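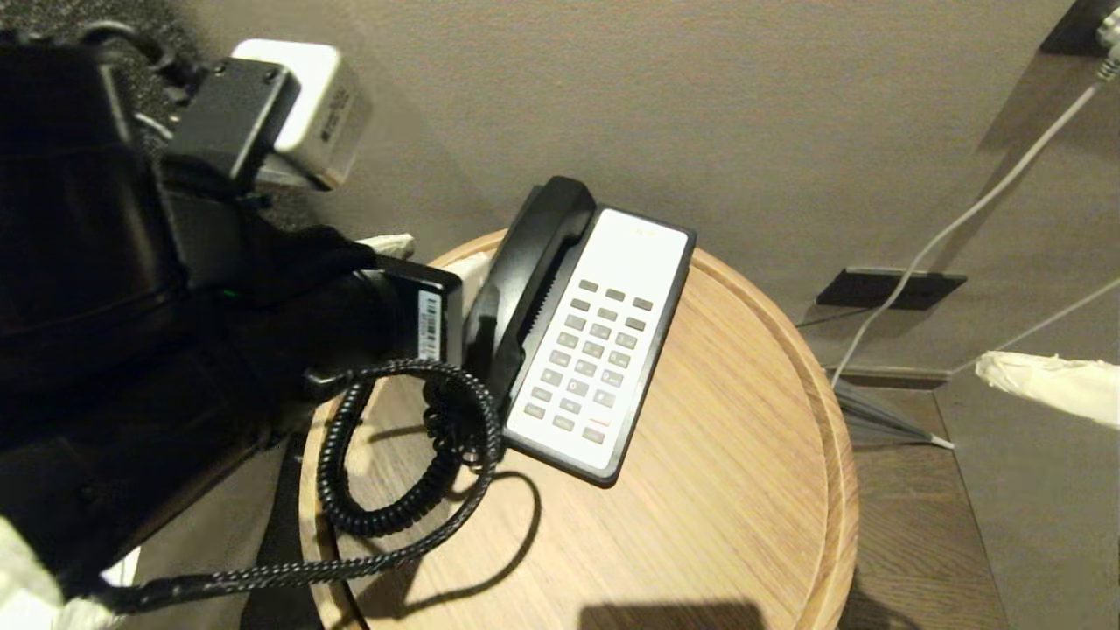
Según Navarro, el teléfono de la habitación no ha desaparecido: ha cambiado de sitio, y con él ha cambiado el uso que se le da.

**Figura 1.** Teléfono de sobremesa de tipo hotelero sobre mesa auxiliar redonda de roble claro, con reborde elevado. El auricular está colgado, a la izquierda de la base.

### 4.2. El teléfono y la mesa auxiliar

La observación procede de la segunda ronda de entrevistas, hecha en febrero, y coincide con lo recogido en los inventarios. De los 14 establecimientos estudiados, solo dos habían retirado el aparato de las habitaciones. En cuatro lo habían pasado del escritorio a una mesa auxiliar – casi siempre para dejar sitio al ordenador del huésped – y en los restantes seguía donde lo fijaba el proyecto original.

La mesa auxiliar redonda plantea un problema de orientación que el escritorio no tiene. Sin un frente definido, el teléfono se coloca en ángulo según el asiento más próximo, y el personal de limpieza lo repone con criterios distintos. El reborde del tablero (fig. 1) limita además la superficie útil cuando se añaden un bloc o una lámpara.

El registro de la centralita del hotel Stusemora recoge 2920 llamadas internas en el periodo analizado. La mayor parte se dirigió a recepción; las teclas de función apenas se usaron, salvo la del servicio de habitaciones. En el hotel Mensah, que conserva el aparato en el escritorio, la distribución fue similar, aunque con más llamadas entre habitaciones. Esta diferencia se retoma en el apartado 5.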